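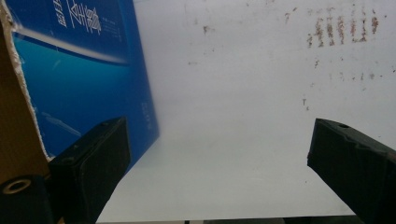
Preparing printed cartons for storage

Histhorpe Museum Service: guidance for collections staff and placement students

Scope

These instructions apply to printed cartons, boxes and display boards held in the Carroll packaging collection. The collection contains 1,382 items, of which 757 have been prepared for permanent storage at Jondstead. Glass, tins and paper bags are covered by separate guidance.

Before you start

Clear a table large enough for the carton to lie on its longest side with space to turn it. Wipe the table and let it dry fully. Wash and dry your hands. Nitrile gloves must be worn for cartons with a glossy or metallic finish, as fingerprints show quickly on large areas of solid colour.

You will need a soft brush, a pencil, acid-free tissue, a storage box of the correct size and a condition form. Pens and adhesive labels must be kept off the table.

Checking the surface

1. Place the carton on the table with its main printed side facing up.
2. Look along the surface from a low angle under the lamp. Dents and scratches are easier to find this way than from above.
3. Record any fading on the form, stating which side is affected. Blues and greens should be compared with the inside of a flap, where the ink has usually had less light.
4. Brush loose dust from the centre towards the edges. Do not brush across lifting ink or torn board. Mark the form "refer" and stop.

Recording the text

Copy the product name exactly as printed. Where the wording is in Chinese or another script that you do not read, leave the title field blank and enter the language if known. Kathleen Kinsella will arrange for the text to be transcribed. Very small print should be photographed separately with a scale, including any text that runs sideways near an edge.

Packing

Cartons that arrived flat are to be stored flat, with one sheet of tissue between each and no more than 20 to a box. Cartons that arrived made up should stay made up. Fill them lightly with crumpled tissue so that the sides are supported without bulging.

Write the object number in pencil on a tie-on tag. Enter the box number in Semach before the box leaves the room, and place the completed condition form in the tray by the door. Boxes for Jondstead are collected at 3 pm.

Related guidance: Tins and metal containers; Requesting a transcription; Moving boxes between stores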